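Field Guides > Moth Recording > Wedar Trap Manual > Section 4: Setting up and running the trap

4. Setting up and running the trap

Read section 3 first if the lamp isn't fitted yet. Everything below assumes lamp in, vanes on, battery charged.

4.1 Picking a spot

1. Walk the site in daylight. Look for a flat patch near an edge – hedge against meadow, woods against lawn, that kind of thing.
2. Stay out of the wind. A low wall or a row of shrubs is plenty.
3. Check what the light will hit. Bedroom windows, roads, a neighbor's deck. Turn or move the trap until it doesn't.
4. Get permission. In writing if it's a reserve.

Note: open ground pulls from farther off but you lose a lot of the catch on breezy nights. The Kang meadow plots are run from the lee side only.

CAUTION: Do not set the trap under a dripping tree. Hot lamp plus cold water = broken lamp.

4.2 Assembly

1. Spread the groundsheet. White side up. Leave a good margin all around, plenty of moths land outside the bucket and never go in.
2. Bucket in the middle. Drain holes clear.
3. Egg cartons in, stacked on edge, gaps between. Don't jam them.
4. Funnel on, narrow end down. Twist until it clicks.
5. Vanes and lamp on top. Check the collar is seated.
6. Rain guard last.

If the funnel rocks, take it off and start again from step 4. A gap at the rim lets the catch walk back out.

4.3 Power

Battery model: red lead to red, black to black, then switch on. Never the other way round, the fuse will go and the spare is taped inside the lid (one only). A full charge runs the standard tube all night in summer. In February figure on less, cold batteries sag.

Line model: outdoor cable only, with a ground fault outlet. Keep the control box off the ground and under cover.

CAUTION: The lamp gives off UV. Wear the glasses supplied. Don't stare at it from close up even with them on, and don't let kids crouch over it.

4.4 Overnight

1. Switch on at dusk. Sensor models do this themselves but check that it did.
2. Write down start time, temperature, cloud, wind. Do it now, you will not remember in the morning.
3. Look over the sheet once or twice in the first couple of hours if you can. Some species come early and leave.
4. Leave it alone after that.

Note: hornets. Late summer and fall especially. If there are hornets on the vanes, keep back, switch off and wait for them to leave.

4.5 Morning

Be there at first light. Birds learn fast – wrens and robins will clear a sheet before breakfast and come back the next day for more.

1. Switch off. Disconnect.
2. Check the outside first. Sheet, wall, nearby grass. Watch your feet.
3. Lift the rain guard and funnel slowly. Cover the bucket with a cloth.
4. Take the cartons out one at a time. Record what's on each before going to the next.
5. Pot anything you can't name. One moth per pot, pot in the shade.
6. Photograph from above and from the side. Some pugs and most of the small brown stuff needs both.
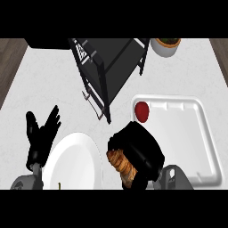
Cekano wrote in after the last edition to say that step 4 was fine for a quiet night but hopeless for a big one, and that after 745 moths in one trap the only thing that worked was a tally sheet with the common species already printed on it. Fair point. A blank one is now at the back, photocopy it.

Large catches: anything over 1000, get a second person. One calls, one writes. Put finished cartons in the shade with a cloth over, not back in the bucket or you'll record them twice.

4.6 Release

1. Carry the cartons to thick cover, well away from the trap. Long grass, ivy, base of a hedge.
2. Tap gently. Anything that won't budge, leave the carton there until evening.
3. Change the release spot if you trap again the next night.
4. Potted moths go back the same evening at dusk, near where they were caught.

CAUTION: Don't trap the same spot on consecutive nights unless your survey plan says to. Moths held by day and caught again by night don't get to feed or mate.

4.7 Sending in records

Use the Arnetti form. Species, count, date, site code, trap type. Date is the evening you switched on, not the morning you emptied. This is the most common mistake we get, 29 forms out of 61 in the last batch had it wrong.

Unsure of the ID? Enter the genus or the aggregate and attach the photo. Dont guess.

4.8 Before you put it away

Dry everthing. Sheet too. Swap any carton that's damp or smells. Wipe the tube with a dry cloth once it's cold, charge the battery before storing, see section 5 for replacement tubes.

Section 4 last revised October 18, 2024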